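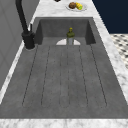
Mini-roundabout drainage, central island or outside curb?
Posted by Henok Teshome

I am reviewing a concept for a single-lane roundabout at the Gadmont Road and Brundholm Avenue junction, replacing a two-way stop. The circulatory roadway slopes outward at 2 percent. The truck apron is concrete, and the contractor wants to cut longitudinal grooves in it, something like the lines running the length of the sink floor in the picture, to move water off faster. My concern is that grooves on an apron have to follow a curve, and that they will fill with grit. The east approach also has a sag point 3 feet inside the splitter island nose. Do I need an inlet there, or can the outside curb carry it?

Annick Marchand

Put an inlet upstream of the crosswalk. Do not let gutter flow cross the pedestrian path. With outward slope the circulatory roadway takes care of itself, and the outside curb inlets pick it up between the legs.

Skip the grooves. Slope the apron toward the roadway and give it a broom finish. Check the low side of the apron joint, where water sits if the concrete settles.
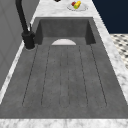
If the approach grade is flat, also check spread at the yield line. We had to add a second inlet on a job in Luladholm when the spread reached the middle of the entry lane. The grading plan had looked fine. The profile along the curb line had not been drawn.

Dwight MacLeod

Agree on the inlet. What is the design vehicle? If buses use the apron every day you want thicker concrete anyway.

Zoi Stamatopoulos

Ours slopes inward and drains to a pipe under the island. Works OK. Costs more.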